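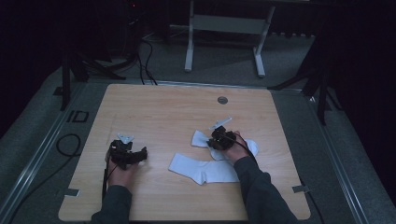
Small Venues, Small Crowds: Live Music in Wattanapong
Project report by Nipon Rattanakul
Supervisor: Marion Moncrieff

1. Aim
The aim of my project was to learn how people in the town find out about concerts in small rooms. I chose two places, the Biltov cellar and the upstairs room at Betau.

2. Method
During August I visited 8 concerts and gave a short paper form to the audience in the break between bands. I received 73 forms back. I also spoke with the members of Joltberg, a local four-piece group, after their sound check.

3. Results
Of the 73 people, 40 heard of the concert from a friend. The others mostly saw a poster or followed the band online. Few of them looked at the website of the venue. Joltberg told me that they print their own posters and put them up themselves, mainly near the railway station.

4. Problems
The light at Biltov was weak and some answers were hard to read. At Betau the break was very short, so many people did not finish the second page. Next time I would use one page only.

The forms are kept in the department office until 5th October.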